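The Long Goodbye to the Spare Room

6 min read

My sister-in-law's house in Prendby has a spare room with nothing in it but a bed. She shows it to visitors the way other people show a view.

Ours has a bed too, I'm told. We last saw it in March. Since then it has taken in a rowing machine, two suitcases full of smaller suitcases, and the box my kettle came in, kept in case the kettle ever wishes to go home.

Yi-chun Tse has spent 16 years persuading people in and near Kilent to part with such boxes. She charges by the morning and won't bring a label maker. "If you need a label to know what it is, you've stopped using it," she told me, stepping over the rowing machine with more grace than it deserved.

Her method is dull and it works. You start with clothes, which you have at least worn, and leave letters until you are too tired to read them. My wardrobe took 90 minutes. I own six navy jumpers and defended every one of them.
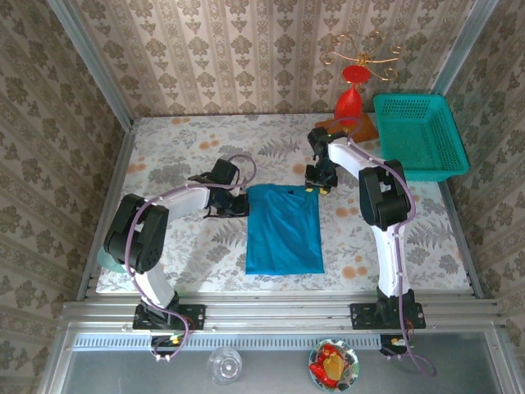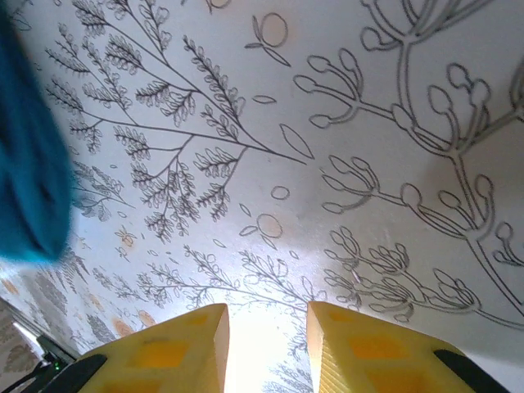 Patterned cloth, plants in both views.

The trouble begins with things that came from someone. My aunt's fish kettle has never met a fish in my keeping, but it has moved house with me three times and I would feel its absence, mostly in the shins. Tse allows one shelf for this sort of thing. I asked for two and was given a look.

By lunchtime we could see the carpet, a shade of green I'd remembered more kindly. The rowing machine has gone to a man in Divis who sounded very hopeful on the phone. The kettle box is in the loft, where Tse didn't think to look.

Comments (2)

Nilton Chávez: We cleared ours in spring. My brother moved in by summer. Keep the rowing machine.

tsao_reader: What size is the fish kettle?

Related
In Praise of the Bad Armchair
300 Jars and No Lids
Who Irons Any More?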